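Search this site Go

The Long Afternoon of the Fingers

Two grippers, two arms, one patient table, and a summer spent finding out which pair of hands you'd want to live with

2023-08-13

I should confess at the start that I came to grippers the way some people come to fishing, by standing next to somebody else doing it and slowly forgetting to go home. Plelitz had asked for a few notes on its bench trials, nothing fancy, and I figured a morning would cover it. That was in July. I have since used up most of a notebook, and I now have opinions about rubber pads that I am not able to keep to myself at dinner.

The trial itself is simple to explain. A company that builds workcells for small packing and sorting jobs wants to know which fingers to bolt on the ends of its arms. There are plenty of catalogs, and every one of them has a table of numbers in the back, and the numbers are all very good. What the tables can't tell you is how a gripper behaves at four in the afternoon when the thing it has to pick up is a rag. So Plelitz bought two candidates, the Hattar and the Bralance, and set out to run each one through 1000 picks on the same kinds of everyday items. There would be soft stuff, thin stuff, hard round stuff, and stuff you can crush if you aren't paying attention.

Both are parallel grippers, meaning two fingers that slide toward each other and stay square as they go. The Hattar is the quicker of the pair and has a crisp, slightly bossy way of closing. The Bralance takes its time. On the first day I liked the Hattar a great deal better, and I'd have told you so at some length (I believe I did tell several people). It went through the hard items like it had a bus to catch!

Then we got to cloth, and things slowed down for everyone. Cloth is the great leveler in this line of work. It has no proper edge once it's been dropped, it folds away from you when you push on it, and what looks from overhead like a nice fat ridge to pinch may be one layer or five. The approach the crew settled on was to bring the fingers straight down into the bunched part with a bit of pressure and close there, and leave the corners alone. The table is padded with a mat so that fingertips can press without doing themselves harm, and a mat, I learned, has its own moods. It creeps and it ripples. You clamp it down in front and it bunches up right behind the clamp, and you learn to keep your picks away from that spot. 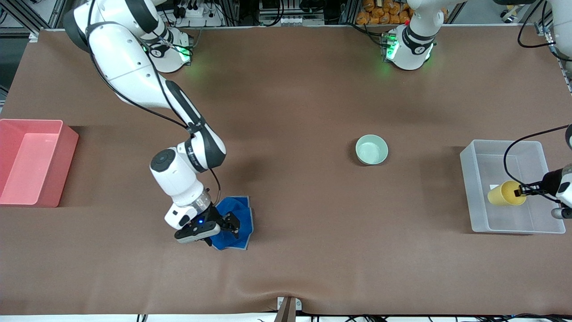
Cups are worse than cloth, a reader wrote in after my first short note on these trials, and anyone who has only tested on rags is in for a surprise, because a paper cup will let you think you've got it right up until the wall buckles. The same letter went on to say that the bottom of the cup is the only honest place to hold it, that the rim is a trap, and that if the cup is lying down inside a bin you had better think about the bin's walls before you think about the cup at all.

I've read that letter more times than I'd like to say, and I agree with nearly every word of it. The base is the stiff part, where the paper is folded and doubled, and a finger that closes there can be a little clumsy and still get away with it. Bins are their own headache. The arm has to come in over the wall with its wrist and its cable and whatever else is hanging off it, and you find yourself caring very much about the width of a gripper's body, a figure I had skipped right over in the catalog. The Hattar is wider across the shoulders. In the open it makes no difference. Near a bin wall it cost us 31 bumps over the whole run, none of them serious, all of them annoying.

The Bralance had troubles too, and I don't want to play favorites. Its finger pads picked up lint from the cloth work and had to be wiped every 10 cycles or so by the end, and the first set wore smooth sooner than we'd hoped. It also had a habit of reporting a good grip when it was holding nothing but its own fingertips, and that took a settings change and a fair amount of muttering to clear up.

The two arms run off one controller, a Tumosex unit, and I'd like to put in a kind word for it. Getting one arm to do a job is pleasant enough. Getting a pair to work the same table without reaching for the same patch of air is a whole other education, and the Tumosex handled it with a simple scheme of shared zones that even I could follow on the screen. You draw your zones, you say who has the right of way, and the other arm waits. My only complaint is that the menus seem to have been arranged by someone who was leaving for vacation.

Plelitz is leaning toward the Bralance for bin work and keeping the Hattar for the flat, open jobs where its speed pays off. Spare pads are on order for both. The next round will add bowls with thick rims, which I'm told are easy, and sheets of thin plastic film, which I'm told are awful, and I have already asked whether I can come back for the film.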